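Pantry Jars: Gallery

Druvberg Glass and Kitchen, Wadby

Most of the glass on this page is in daily use. We clear the pantry shelves twice a year, in spring and again in November, and the jars get emptied, washed and put back. The gallery follows the November round. It covers the lidded jars only. Bottles and drinking glasses have their own page.

Our collection stands at 209 pieces, counting a lid and its jar as one. The older part came from a grocery in Jorkach that closed and sold off its fittings. The rest was bought at house sales or given to us. Captions give the type of piece and anything worth knowing about handling or storage. Catalog numbers are listed where we have them. Some of the newer arrivals haven't been numbered yet.

A note on names before the pictures. We use "lid" for a cover that rests on the jar and "stopper" for one that is ground to fit the neck. Dealers mix the two words freely, so a jar sold as stoppered may have a plain lid. If you are looking for a replacement, go by the measurements.

Lids and how they sit

A drop-in lid has three parts that matter. The knob is what you lift it by. The flange is the wide part that rests on the rim and takes the weight. The ring underneath goes into the mouth of the jar and keeps the lid from sliding off. On heavy pressed glass all three are in one piece, and the lid can weigh nearly as much as a small jar.

When a jar is open, we stand the lid on its base ring with the knob up. Laid on its side it will roll, and turned over it rocks on the knob. Put it far enough from the jar that you won't knock one into the other when you reach in.
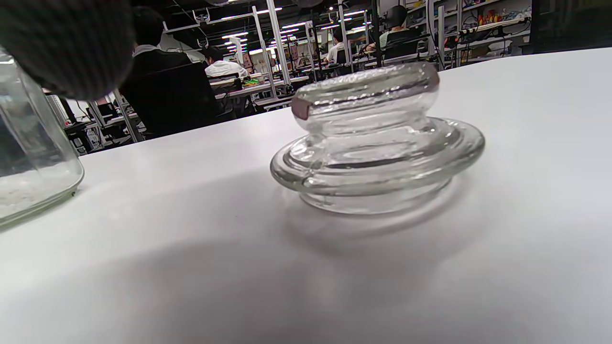 Pressed glass lid with a broad flange and raised rings, knob up on a white table. Its jar is at the far left, with a layer of white grains in the bottom.

The texture in this kind of glass is part of the piece and won't clean off. We get asked about it often. Small bubbles and streaks are common in thick pressed lids, and they don't weaken the glass in normal use. A chip on the base ring is a different matter. Run a fingertip over the ring before you put the lid back, and if you feel a sharp spot, set it aside.

Clearing out what's left in the bottom

Dry goods leave a layer behind when a jar has been topped up for months without being emptied. Sugar and salt both do this, and they set hard if the pantry is damp. Tip out what will come out first. A wooden spoon handle will loosen most of the rest. Don't use a knife, as the point can scratch the glass and the scratch will hold dirt from then on.

Whatever is stuck after that goes with warm water. Fill the jar a third of the way, leave it for an hour and pour it out. Salt may need a second soak. For flour use cool water, or it turns to paste and you will be at it all afternoon.

Don't pour hot water into a jar that has been standing in a cold pantry. Thick glass warms unevenly. We lost 2 jars that way the first year, both from the Jorkach lot, and have kept a kettle out of the washing area since.

Washing and drying

Jars and lids are washed by hand, one at a time, in a plastic bowl set in the sink. The rings on a pressed lid collect dust and a little grease from fingers, mostly close to the neck under the knob. An old soft toothbrush gets in there. Use plain dish soap and rinse well — soap left inside a jar will flavor the sugar.

Dry the outside with a cotton towel and let the inside dry in the air, mouth up, overnight. The lid stays off until the jar is fully dry. If you close it too early you will see fog on the inside by morning, and anything you put in will clump.

Putting them back

Sugar and salt go on the middle shelf, flour and rice on the one below. The tall jars go at the back. Each jar goes back with its own lid. This sounds obvious, but the lids look alike and the sizes are close, so a wrong one will often sit on the rim and seem to fit. Turn it gently. If it shifts from side to side, try another.

We used to mark pairs with paper stickers, and they came off in the wash. Now there is a small number in grease pencil on the base of the jar and on the underside of the flange. It has to be redone after each cleaning, and it takes a few minutes.

For sale and exchange

We have 17 spare lids without jars. Most are clear, in medium sizes, and a few have knobs with worn edges. Measure the inside of your jar's mouth and the full width across the rim, and send us both numbers. The Hrytsenko list, which we use for sizing, starts at number 1101 for drop-in lids, and a printed copy is kept at the counter in Wadby.

We don't ship single lids. They can be picked up at the shop in the mornings until noon.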